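Badard Countertop Composter, reviewed after a summer of peelings

The box says 7 hours from scraps to soil. I have run the Badard since March, and what comes out after seven hours is dried, ground-up food. It smells like old tea. You can mix it into a garden bed and wait, and at some point it will be soil, but that was also true of the peelings I put in.

It costs $200, plus filters. The drum holds a day's worth of scraps for two people if you don't cook much cabbage. The lid locks well and the bucket goes in the dishwasher, both points in its favor. The noise is a low grinding that comes and goes, and with the kitchen door open I could hear it from bed.

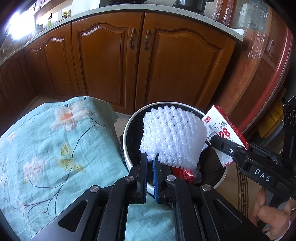
Badard makes a lot of the claim that it will "cut your household trash in half." I weighed ours for a month before and a month after. Food was never half of it to begin with. Most of what we throw out is wrapping, and the machine can't touch wrapping. The manual's list of things to keep out runs to a full page: no netting, no foil, no stickers, no large pits, no "compostable" bags unless they are Badard's own — and those are sold in packs of 45 for more than I'd pay for trash bags of any kind.

I did try a produce sticker by accident. It came through whole and is now in my tomato bed.

The older Vetosdale model, which I borrowed for two weeks, is slower and uglier but does the same job. It takes plain charcoal in the filter, loose, from any pet store. The Badard wants a sealed cartridge, and the warning light came on after 164 hours of running whether anything smelled or not. I reset it and carried on. Nothing smelled. 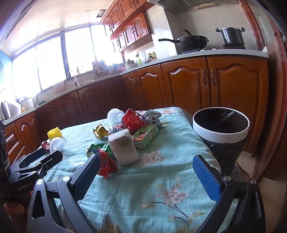
Pinheiro wrote in under my first notes on this machine to say I was being too hard on it: "We're on the fourth floor with no yard and the city doesn't pick up food waste. Mine keeps the fruit flies down in August. I don't care if it's soil." Fair enough, and the flies are a good point. I'd still ask where the dried stuff goes after that, and in a fourth-floor apartment I suspect the answer is the trash.

If you have a yard, buy a bin with a lid and keep the money. If you don't, look for a used Vetosdale first.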